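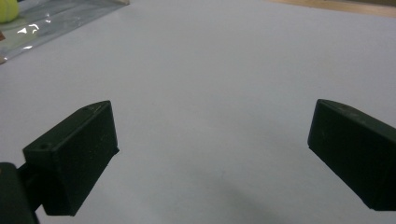 Pale work tables are sold as white, and very few of them look white once they are in a room. The color a person sees depends on the top, the light and whatever stands nearby. Under cool light a smooth, light top goes toward lavender-gray, as the one in the photo does, with the tint brighter toward the far middle and a soft gray shadow lying across the near part. A buyer who wanted plain white will often return a table over that tint, although the sample chip in the store was the same material.

Lăcrămioara Bucur has fitted out sewing rooms, print studios and repair benches for 11 years, and she starts with the lamp. Her clients usually want to pick the top first. She asks them to leave a sheet of ordinary printer paper on the old table for a day and look at it in the morning, at noon and after dark. If the paper shifts toward blue in the evening, the new top will too.

Gloss is the second question. A shiny top reflects the lamp as a hard bright spot, and small parts placed near that spot are difficult to see. A matte top spreads the reflection over a wider area and the edges of shadows become softer. Matte has its own cost: it holds pencil marks and skin oil, and it needs wiping more often. Bucur specifies the Estico matte finish for cutting and sorting, and the Holance satin for anything involving glue or ink.

Loose covers are a third option, and the cheapest. A cover hides a worn top and can be replaced in a few minutes. It must lie flat. A ridge one millimeter high is enough to tip a small screw on its head or push a ruler off line. Covers from Skudura arrive rolled, and they should be left face down on the floor overnight before they go on the table. Trimming comes last, with a new blade, and the offcut is worth keeping for testing cleaners.

Lighting a pale top takes some patience. One lamp directly overhead puts the shadow of the hands exactly where the work is. Two lamps, one on each side, split that shadow into two weaker ones. Bucur sets each lamp at 500 lumens for a table 58 inches long and raises them until the shadows lose their outlines. Both bulbs should come from the same box. Mixed bulbs give a warm side and a cool side, and matching thread or paint on such a table is guesswork.

Dust shows less on pale tops than on dark ones, but dark tools lying on them show every speck. Joshi sells a lint-free cloth that works well dry – the maker's own spray leaves a film on matte finishes and is best skipped. Warm water with a drop of dish soap removes most marks. Abrasive pads polish a matte surface in patches, and the patches stay.

A top that gets daily use should be turned end for end every March, so that the wear at the seated side is shared. The screws underneath are normally the same on both ends. It is a job of 20 minutes with a hand screwdriver. Power drivers strip the holes in softer boards, and a stripped hole has to be plugged and left to set before the top goes back on.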